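Filed under: Workshop notes / Robot hands

Spent the morning on the hand on cell 2. It had started dropping fabric on the fold task, always on the thumb side. Notes here for anyone running the same sort of setup.

First job was cleaning. Lint gets into the dots on the palm and you lose grip a bit at a time, so it's easy to miss. Soft brush, then a barely damp cloth. No solvent. Yiran Han tried solvent on the old palm in May and the surface went shiny.

Fingertip pads next. Same brush, and press each one with your thumbnail along the edges. If an edge lifts, change the pad. Ours were all sound.

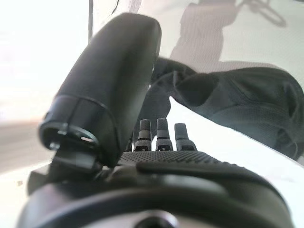
Then the thumb. There was a little play at the base joint, which you feel if you hold the tip and rock it with the power off. Nipped up the fixing screw and the play went. Don't lean on it, the thread is short.

After that you have to redo the thumb zero. Open the hand fully, let it settle, save the new value. Ours moved from 131 to 133 counts... sorry, typo, 131 to 138. Seven counts is enough to make it close late on thin cloth.

Wrist camera: wipe the lens, check the mount, leave the focus alone. It's set for what the fingertips are holding, so the wrist shell will always look soft. Shaohua Duan asked about that last week.

Test was 33 picks with dark mesh cloth, because that's the stuff it kept dropping. Two drops, both on a single layer lying flat. Bunched cloth was fine every time.

Still to do: a spare set of pads from Bisura, and Lindsay Cartwright wants the brush clean added to the weekly sheet. I'll post the sheet when it's done.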